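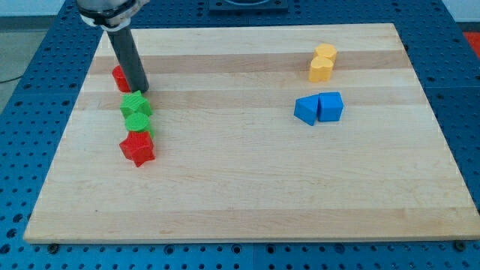
Concert Promotion, Unit 2: Booking and the Hall

A promoter takes the risk on a show. The artist usually gets a guarantee – a fixed fee owed even if few tickets sell – and sometimes a share of what is left after costs.

Worked case: Durus books the band Zilto into a hall in Truketbridge that holds 401. One seat is held back for the sound desk, so 400 go on sale. Break-even is 60 percent of those.

Terms to know
Hold: a date reserved without a contract.
Rider: the artist's list of technical and hospitality needs.
Settlement: the final accounting, done on the night of the show.

Reading: the Pap tour contract, first two sections. Mark every clause that deals with cancellation and bring your copy to class.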